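July
By the Vulholm local desk

Shared kitchen on Florham Street opens again with new speckled surfaces

The shared kitchen on Florham Street in Vulholm is open again after a closing of four weeks. The Natance housing association, which owns the building, has put in new surfaces in white with brown, blue and gray-green flecks, and it has also changed the rules for how they are cleaned.
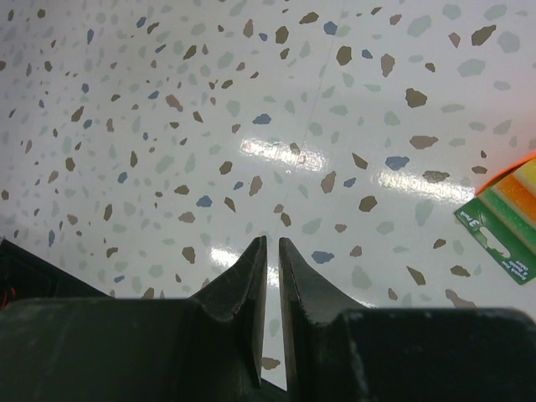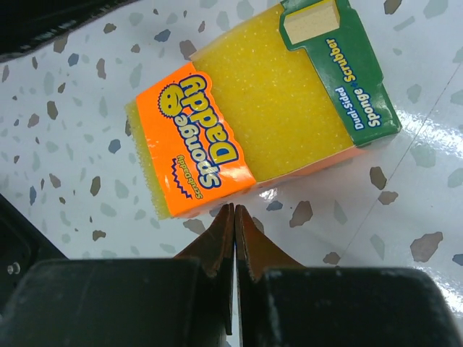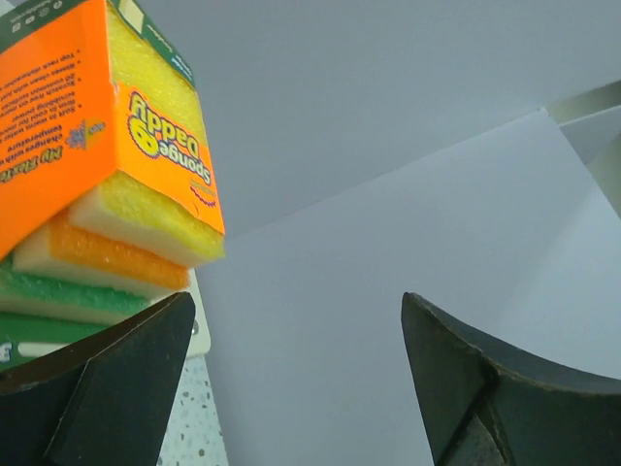 Photos: Natance

The kitchen is used by residents of the association who have only a small stove at home, or who want to cook for a larger group. Natance has 2223 apartments in the town, and all the tenants can reserve the kitchen, also those who live on the other side of the river.

The old surfaces were from the time when the building was a school. They had become dull and stained near the sinks, and in the last winter water had gone under them in two places. The association first planned to repair only these places, but the color was not made any longer and the repair would be seen very clearly. It was then decided to change everything in the room at the same time.

The choice of pattern was discussed for a long while. Some residents wanted a plain gray, because they were afraid that a speckled pattern would hide crumbs. Others said that a plain gray shows every drop of water, and that in a room with so many users it would look dirty already at lunch. The tenants could give their opinion on paper in the entrance hall during the spring, and the speckled white was the one most people preferred. It is glossy, and the ceiling lights reflect in it, something a few of the first visitors found a little strong in the evening. Natance will see if the lights can be made weaker after dinner time.

The new surfaces should not be scratched with steel wool or with powder. For this reason the steel wool has been taken away from the kitchen, and from now on there are sponges. They are bought at Seixas, the household store on the square, and the first ones are from the Sponge Daddy kind, sold in an orange cardboard sleeve. The packaging describes it as a dual-sided sponge and scrubber, so the same sponge can be used for plates and for pans. Residents may of course bring their own, if it is a soft one.

Natance asks the users to follow a few things:

Rinse the sponge and press the water out before you leave. Do not let it lie in the sink.

Wipe up oil, coffee and beet juice at once.

Use the cloths with a blue border for the floor only. They hang behind the door.

Put a board or a folded towel under hot pots.

When a sponge is finished, throw it in the bin and take a new one from the cupboard under the window. The cardboard goes to the paper container in the yard, next to the bicycles.

The last point comes from an earlier experience. Before the closing, the cupboard was often full of half-open packages and old sponges which no person wanted to use, but also no person wanted to throw out. When the room was emptied for the work, the cleaning things filled two large sacks, and most of it could not be saved. The pots, the big soup kettle and the good knives were stored in the basement and are now back on their shelves. One lid of the kettle is still missing. If you have it at home, please leave it in the kitchen or at the office of the association.

The kitchen can be reserved on the list in the entrance hall, as before. The hours are from 8 a.m. to 9 p.m., and the person who has the last time of the day should turn off the fan. The price for a reservation is the same as in the spring, and the tenants who had paid for a time during the closing get a new time without cost.

The dishwasher is not connected yet. A part for the drain has been ordered, and until it comes all dishes must be washed by hand. The oven on the left side works, but the small lamp inside it does not, and it will be changed together with the work on the dishwasher.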